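Stetov Household
Linen and storage > Bags and covers > Usholm cotton storage bag

Usholm Cotton Storage Bag, Long
Made by Kindum
In stock, ships from our own shelves
Sizes: Long (916 mm) only. The short one has been discontinued and we didn't fight for it.

Overview

We sell a fair number of things for putting other things in, and most of them arrive with claims attached. The Usholm bag came to us with a card saying it "preserves the life of your textiles". We asked Kindum what that meant and were sent a second card. So we've left the claim off the page and will tell you what the bag does, as far as we've been able to work out from using it.

It is a long, shallow, unbleached cotton bag with a zip around three sides and a handle at each end. You put folded fabric in it: quilts, spare sheets, tablecloths, the good blankets, dress lengths you swear you're going to sew. The cotton keeps dust off and lets air through. Light gets in a little at the seams and a little more if you leave it by a window. That's about the whole of it.

What we were told, and what we think

"Moth resistant." No. The zip closes well and the weave is tight, so a clothes moth would have trouble getting in. If there are already eggs in the wool when you pack it, the bag will keep them comfortable all winter. Wash or dry clean woollens first, or freeze them if they're too fragile for either. We stopped selling cedar blocks as moth protection a while ago. They smell lovely and you can buy them from somebody else.

"Breathable." Yes, in the way any cotton bag is. An old pillowcase is breathable too. If all you have to store is one blanket, use the pillowcase and save your money.

"Acid-free." We haven't had it tested and the paperwork we were given referred to the cardboard it was shipped in. If you are storing something that matters, a christening gown or an old quilt with silk in it, put acid-free tissue in the folds and treat the bag as a dust cover.

"Space saving." It takes up exactly as much room as your linen does, plus a bit. Vacuum bags save space. They also leave hard creases in cotton and do feather quilts no favours, and every one we've owned has let the air back in by December.
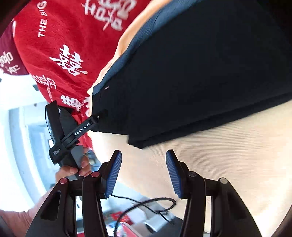 Katsuhiko Takeda: I'd go further on the cotton question. I had quilt tops in plastic tubs for years and thought they were fine. Then I opened one after a humid summer and the whole lot smelled like a boatshed. Moved everything to these and the smell hasn't come back, but I also moved it all out of the garage, so I can't tell you which one fixed it. My money is on the garage.

Ours too. Where you keep linen matters more than what you keep it in, and we'd say so to anyone about to spend a lot on containers. An inside wall is better than an outside one. A bedroom cupboard is better than a laundry cupboard. Roof spaces are dreadful in any part of the country, and the space under a bed is fine if you remember it exists.

Specifications

Length: 916 mm
Outer: cotton canvas, unbleached
Lining: none
Zip: three sides, single slider, 8 mm teeth
Handles: cotton webbing, stitched, one each end
Maximum load by handles: 15 kg (Kindum's figure, see below)
Window or label pocket: none
Care: cold wash, line dry, expect some shrinkage
Returns: 30 days, used or unused

On the load figure

The maker says 15 kg. We don't doubt the handles would hold that, because the stitching is the best part of the bag. The trouble is the base, which has no stiffening whatsoever. Lift a heavy load by both ends and it sags in the middle like a hammock, and your careful folding goes with it. For anything weighty, slide a forearm underneath or get a second person. Cutting a sheet of stiff card for the bottom works well, though you'd want the acid-free kind for old fabric, and by then you have more or less made a box.

On the missing label pocket

We complained about this. Kindum's reply was that a pocket would spoil the look of the bag, which lives in a cupboard. Tie a luggage tag to the handle. Write what's in it and when you last had it out, in pencil if the tag is likely to touch the fabric.

How we'd pack it

Everything clean and properly dry first. Ironing isn't needed and starch is a bad idea for long storage — silverfish are fond of it. Heavy things go at the bottom, and anything with a printed or raised surface should be folded with the design facing in, with plain cloth or tissue between it and its neighbour.

Be suspicious of reds. Old red cotton, cheap red cotton and a surprising amount of dear red cotton will give up dye if it gets damp against something pale. Test a corner with a wet white hanky before you put it next to anything you like. If colour comes off, wash it on its own until it stops, or accept that it won't stop and give it a bag to itself. Vinegar and salt are often recommended for setting dye. We've tried both on modern fabric and seen no difference worth the smell.

Refold once or twice a year along different lines. The fold is where cloth wears, and that goes for a tea towel as much as a banquet cloth. Rolling is kinder than folding if you have the length for it, and the long bag does at least have the length. A roll of two or three cloths around a calico-covered tube sits in there nicely.

Don't overfill it. The zip will close over far more than it should, and a corner of fabric caught in the teeth is the most common reason one of these comes back to us. The returned ones are washed, mended if need be and sold at a discount from the front counter.
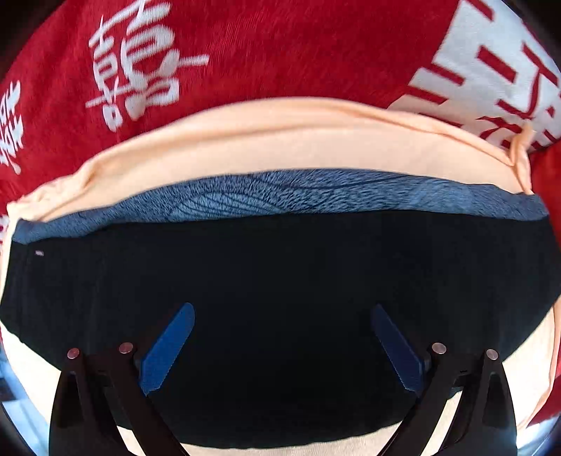
One reader's complaint is that all this advice about refolding assumes people have the time, and that her mother kept wedding linen in the same drawer, in the same folds, for most of a marriage with no harm done that anyone could see.

Fair enough. Some cloth survives anything. Good heavy linen kept dark and dry will put up with decades of neglect, and we'd rather you left it alone than fussed with it every week with hand cream on. The advice is aimed at silk, at thin old cotton and at anything that already has a weak line along the crease. If you hold it up to a lamp and the fold lets through more light than the rest, that's the one to refold.

How it compares

We also stock the Sasaki lidded box, which costs a good deal more. It holds its shape, it stacks, and the lid fits. It doesn't breathe much and it won't go under a low bed. For a few precious pieces on a shelf we'd choose the Sasaki every time. For bulk, for quilts and for the pile of spare sheets that visitors use, we'd choose the Usholm, and with some reluctance we'd admit that a clean cotton doona cover does nearly the same job if you knot the end.

The plastic zip bags that new quilts come in are meant for getting the quilt home. Please don't store things in them long term. We've seen the plastic go tacky and stick.

Questions we get

Can I machine wash it with the zip open? Close the zip. Open teeth chew the canvas and anything else in the drum.

Does it come in a colour? Kindum made a navy one for a season. It shed blue fluff on white sheets and we sent ours back.

Will it keep out damp? No. Cotton soaks damp up. In a wet house, fix the damp or run a dehumidifier, and air the cupboard on the first dry Sunday you get.

Do those hanging moisture absorbers help? A little, in a closed wardrobe, until they fill up and somebody knocks one over. We keep them away from fabric.

Can I use lavender? Use it because you like it. Keep the sachet off the cloth, as the oil can leave a mark.

Is it worth the price? If you have several quilts and nowhere sensible to put them, we think so. If you're buying it because a tidy cupboard on the internet made you feel bad about yours, have a look in your own rag drawer first.

Ordering

Sold singly. There's no discount for a set, as Kindum doesn't give us one. Orders placed before noon go out the same day, and large orders may arrive in two parcels. Leave us a note at checkout if you'd like the bags sent without their cards. They go straight in our recycling.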